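Sorting a mixed bin at home: what goes where, and must I wash it?

Posted by Eun-seong Seok, Feb 3, 2022 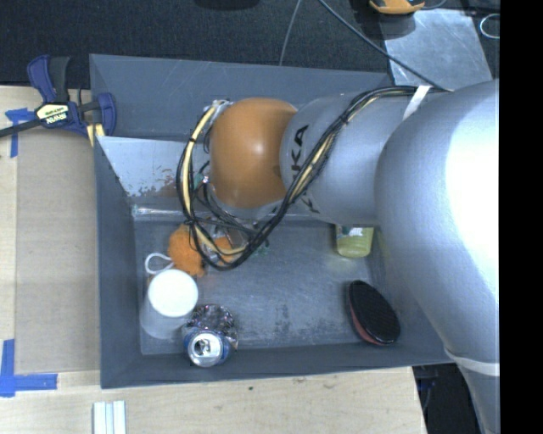

My question is about mixed rubbish that is small and of every kind. I moved to Skisville in September, and in my old town we had one bag for everything, so I am still learning. Here we have 3 containers in the yard, and the paper on the wall is only one page and explains mostly newspapers and glass. Every week I collect the small things from the rooms in one grey plastic bin and then I stand in front of it and think too long. Some are easy for me. A crushed drink can like the blue and silver one must be metal, I suppose, but I have read that crushed cans are sometimes refused. The white plastic cup that you can see through a little is more difficult, and so is the small yellow bottle with the white label. Must the label come off? And I have no idea at all about the fuzzy orange plush thing. It is neither cloth nor plastic in my opinion, it is both.

I telephoned the collection company (it is Atero in our street) and waited a long time, then the line was closed. I would be thankful if somebody who lives in the same area could tell me the rule, and also how clean the things should be. I do not want to use much hot water for a thing which I throw away.

Yang

Hello and welcome in Skisville. I am also not from here, so I made all the same mistakes before you.

The can: put it in the metal and plastic container. Crushed is allowed with us. What they do not want is a can with something inside, for example cigarette ends, so look into the opening before you crush it.

The cup: turn it round and look at the base. If there is a triangle with a number, it normally goes together with the bottles. If you find no triangle, I put it in general waste and I do not feel guilty. The thin and brittle kind is often not taken.

The bottle: leave the label on. Empty it well and close the cap again, so it does not drip on the other things. If it had medicine or strong cleaner in it, then it is different and you must read what is written on it.

For washing, I keep the water from the dishes and rinse the things in it at the end. One short rinse is enough. They should not smell, but they do not need to shine.

Soft toys never go in the recycling containers. If the toy is still good, wash it and bring it to the Sollmont shop, they have a box beside the door for toys and clothes. If it is torn, general waste.

recycler53

just put it all in general, they mix it anyway

Marta_K

Please do not follow the answer before mine. I live near the sorting yard and I have seen that the containers are emptied separately.

I agree with Yang almost in everything. I would only add two things. First, string and wire should be taken out from the plastic, even a short piece, for they turn themselves around the rollers. Second, for things made of two materials, such as a hairbrush or the inner sole of a shoe, do not try to pull them apart with a knife. I did it one time and cut my thumb. They go in general waste as they are.

It also helped me to have a second small box in the kitchen, only for metal. Then the big bin fills slower and there is not so much thinking on the last evening.

Contact us | Copyright Skisville Neighbours Help | Back to top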